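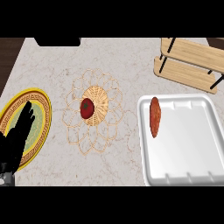 Ticket: Episodes rejected at export, kitchen counter tasks
Project: Naker
Opened by: Azucena Aguirre
Opened: 21/03/2024
Status: Resolved, one follow-up open

Problem

The overnight job on Hotgate was set to generate 600 pick-and-place episodes in the simulated kitchen. All of them ran, but the export step rejected a large share with "object pose out of bounds at step 0". The rejected ones are all from the tomato task. Episodes from the same job that use only the plate or the foam tray exported fine.

Expected: every episode passes the start check, or gets resampled before recording begins.

What I tried

Re-ran the export on the same files. Same episodes rejected, same message.

Re-ran 12 of the rejected episodes with the seeds fixed. All 12 were rejected again, so it is repeatable.

Played back a few rejected episodes in the viewer. The tomato starts on the woven center of the placemat and looks normal. The logged height at step 0 is lower than the top of the mat, though, as if the tomato had been placed on the bare counter.

Swapped the placemat for a flat one from the Olvera asset set. No rejections. Put the petal-shaped one back and they returned.

Comment from Zoredbridge support

Please check which collision mesh the placemat is using. Woven assets ship with 2 meshes, a simple hull and a detailed one. The placement sampler reads the simple hull and the physics reads whichever one is set in the scene file. If they differ, the object is spawned at one height and pushed to another on the first physics step. The checker compares the two poses and throws the episode out.

Reply, Azucena Aguirre

Confirmed. The scene file pointed to the detailed mesh. The sampler had the simple hull, and its top surface was too low. I set both to the detailed mesh and cleared the asset cache. Clearing the cache matters - without it the sampler kept the old heights and I got the same errors.

Fix

1. Set the placemat collision mesh to "detailed" in the scene file and in the sampler config.
2. Clear the asset cache on every worker.
3. Add 2 settle steps before recording starts.
4. Regenerate the rejected episodes only. Keep the original seeds so the camera and lighting draws stay the same.

The regenerated episodes passed the check and are merged into the training set. The rejected originals are in the quarantine folder and must not be used. They still carry a success label from the task script, which does not look at the start pose.

Follow-up, still open

The job should stop early when the rejection rate climbs, instead of running all night. Assigned to Azucena Aguirre.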